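Skamside robotics club, open evening, Wednesday

Got there late, bus again. Signed in, badge, straight upstairs. Khang Thân runs the club, 12 students this term, most had never coded before. Their project is called Tiêu, pick and place, household stuff. They've logged 1,167 tries so far, all written up by hand in a big ledger. Good tea. Parking is hopless.
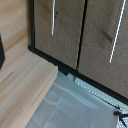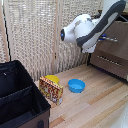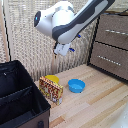 Asked about the Plindow heat. They're entered, 60 seconds a run, entry fee still to find. Raffle raised 200 pounds towards it. Back in August if teh trains behave.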